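Tadport Opens Registration for Fall Interior Painting Courses

MENDES - Tadport, the trade training center on Rulow Street, has opened registration for its fall courses in interior painting and wall preparation. Classes start in August and are open to working painters, people new to the trade and homeowners.

The program has 70 places, up from last year, after the center took over the second floor of its building. The extra floor gives students their own practice bays, where they can patch, sand, prime and paint a full wall without sharing space with the carpentry classes downstairs.

"We had a waiting list all through the spring," said Raquel Magalhães, director of Tadport. "Most of those people wanted the evening class, so that is where most of the new places have gone."

The main course runs for 6 weeks. Students begin with surface repair, including nail pops, hairline cracks and damaged corner bead. They move on to primers, cutting in by hand, rolling large areas and working to a straight line where a wall meets a ceiling in a different color. The last week covers estimating, with each student pricing a two-bedroom apartment from a set of plans.

Wilfredo Manalastas will teach the evening group. He has worked as a painting contractor in Mendes for most of his career and joined the center last year. Laurinda Nogueira will teach the daytime group and a separate short course on color and sheen.

"Flat white looks simple, and it is one of the harder things to get right," Nogueira said. "Two walls painted from the same can will not look the same once light comes in from one side. Students need to learn to see that before a customer points it out."

The short course is new. It covers how dark ceilings change the feel of a room, how to choose a sheen for hallways and kitchens, and how to test a color on more than one wall before buying paint for the whole job. No painting experience is needed.

Tuition for the main course is $486, including brushes, roller frames and all paint used in class. Students keep the brushes. Jistar, a regional paint supplier, is donating 400 gallons of primer and finish paint for the practice bays. Endang Kusuma, store manager at Jistar, said the company had hired several Tadport graduates and wanted to support the larger program.

Students who finish the main course receive a certificate of completion. Local contractors are invited to visit during the final week to meet students and look over their work.

Registration closes on Friday at 5 p.m. in the last week before classes begin. Forms are available at the front desk and by mail. Employers who want to enroll more than one worker should contact Oddur Hallgrímsson in the registration office.

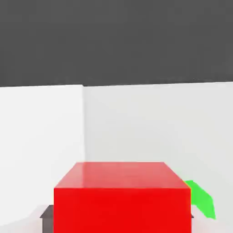 White walls meeting at a corner under a dark charcoal band. Computer rendering.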